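二輪レース観戦板 > 国内・海外ロードレース総合
スレッド：Brurkonのタイヤ変更、後半戦に効くと思う?

1 名前：kaidan_33
9月のPlosmontのラウンドから、Brurkonがリアに新しい硬めのコンパウンドを入れるそうです。前半戦はレース2の終盤でタレる車両ばかりだったので、個人的には賛成。みなさんの予想を聞かせてください。
現地には泊まりで行きます。

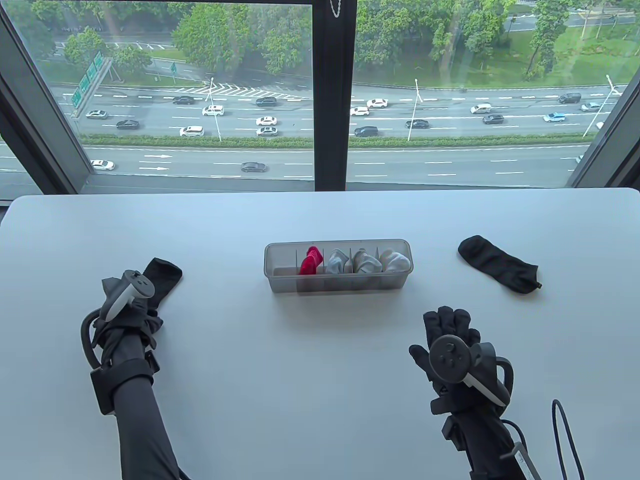
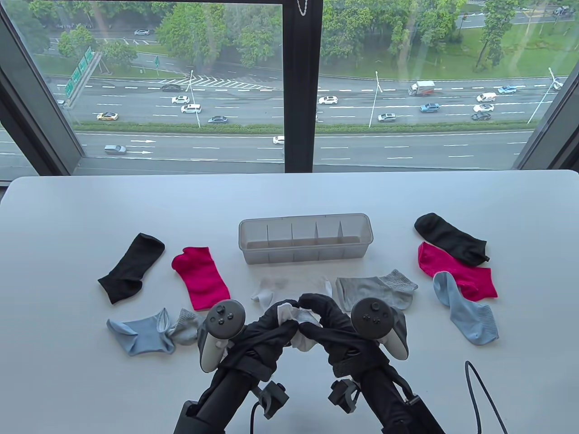 靴下と仕切りケース。どちらも窓際の白いテーブルで。

2 名前：ura_straight
賛成できない。硬くしたら路面温度の低い午前のレースで困るチームが出る。Flistvilleの1戦目を忘れたのか。

3 名前：kaidan_33
>>2
Flistvilleは雨上がりで特殊だったと思います。Plosmontは舗装し直してからグリップが高いし、左コーナーが多いので右側が冷えるのは同じですが。

4 名前：nanashi_pit
右側が冷えるのが一番こわいんだよ。3コーナーは下りながらの右で、去年も同じ場所で4台転んでる。

5 名前：tsuchiya_mae
観戦の話で悪いけど、シャトルバスは今年も600円?

6 名前：kaidan_33
>>5
600円のままです。駅からの始発は朝7時。帰りは最終レース後に続けて出ます。

7 名前：ura_straight
Pangaribuanのチームはどうするんだろう。あそこの車体はリアに荷重をかけて曲げる作りだから、硬いほうが合うはず。ほかは苦しい。結局1チームだけ得する変更になる。

8 名前：nanashi_pit
>>7
それは言いすぎ。前半戦で一番タイヤを使い切ってたのがPangaribuanなんだから、助かる幅が大きいのは当たり前。ほかのチームも20周持てば楽になる。

9 名前：ura_straight
>>8
当たり前で済ませていいのか。シーズン途中で仕様を変えるのがそもそもおかしいと言ってる。来季からでいい。

10 名前：oldbore898
898ccの規定だった頃は、途中変更なんて毎年のようにあった。文句を言いながらみんな合わせてきたよ。ただ、事前テストが半日しかないのは気の毒だと思う。

11 名前：kaidan_33
>>10
半日でしたか。1日あると思っていました。それだとセッティングを出せないまま予選に入るチームもありそうですね。

12 名前：tsuchiya_mae
去年の土手席の入場は1,077人だったって場内放送で言ってた。今年は指定になるの?

13 名前：oldbore898
土手は自由のまま。指定はメインスタンドだけ。日陰がないから帽子は必須。

14 名前：nanashi_pit
予想を書いておく。レース1は従来どおりの顔ぶれ、レース2はPangaribuanが後半に上がってきて表彰台。優勝までは無理。

15 名前：ura_straight
レース1は転倒だらけで赤旗。レース2は知らん。

16 名前：kaidan_33
予想ありがとうございます。自分は土手の3コーナー寄りにいるつもりです。予選の結果が出たらここに書きます。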